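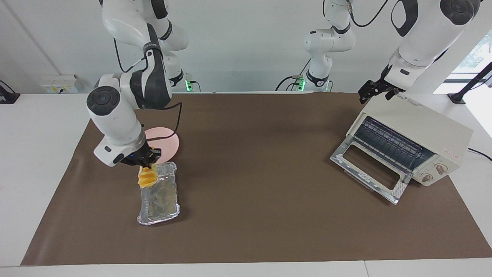 The two-arm kit at work with a foil tray and a toaster oven.

Warance Two-Arm Kit Available for Trial Loan

The Felbridge office is pleased to announce that the Warance two-arm bench kit may now be borrowed by member workshops and teaching kitchens. The kit comprises two table-mounted arms with parallel grippers, the controller, and a printed setup guide. Loans run for 30 days and may be renewed once.

Staff reviewed the kit over 3 weeks in April, using small kitchen tasks such as filling a foil tray and handling an oven door. Reviewers rated the setup guide highly. They found the software menus slow to learn and have asked the supplier, Dong, for a shorter version.

Borrowers must provide a sturdy table and send 2 members of staff to a half-day induction before collection. Ovens, trays and other kitchen items are not included. Requests should be sent to the equipment desk, with the preferred month of loan.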